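Kolo 12 Compact Tower Case

Item: Kolo 12
Color: black
Weight: 6 kg empty
Availability: in stock, ships within 2 working days

The Kolo 12 is a steel tower case for home and office desktops. It was designed by Ilon for people who build one computer and keep it for years, changing a part now and then. The side panel is held by two thumbscrews and slides straight back, so you can get inside without a screwdriver.

The main chamber takes Micro ATX and Mini ITX boards. Standoffs for Micro ATX are already fitted. If you are using a Mini ITX board, remove the extra ones first and keep them in the parts bag.

Lay the tower on its side before you put in the board, the processor or the memory. Work on a firm, level surface and keep the power cord unplugged. Fit the memory before the graphics card, as a long card can make the slots hard to reach.

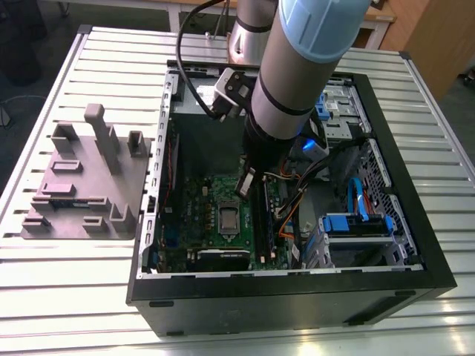 Desktop tower on its side with the side panel off.

Drives go in a removable cage at the front. It holds one full-size drive, or two small ones on the adapter plate. Take the cage out if your graphics card needs the space. The screws for it are the short ones with the flat heads – the longer ones are for the power supply.

A dust filter covers the intake under the case. Pull it out from the front, rinse it in lukewarm water and let it dry fully before you put it back. Do not use a dishwasher.

In the box
Case with side panels
Rear fan
Adapter plate for small drives
Bag of screws and standoffs
Printed guide

Not included: power supply, motherboard, processor, memory, drives.

Spare parts
Filters, feet, thumbscrews and front panel cables are sold separately through Szewczyk. Give the item name and the color when ordering. Side panels are sent in their own carton and take longer.

Cases made before December have a different front cable. The new one does not fit them, so check the label inside the drive cage – older cases are marked 820.

Sold and shipped by Tarnetti. Returns are accepted if all the parts are in the box.

Page updated 2018-04-08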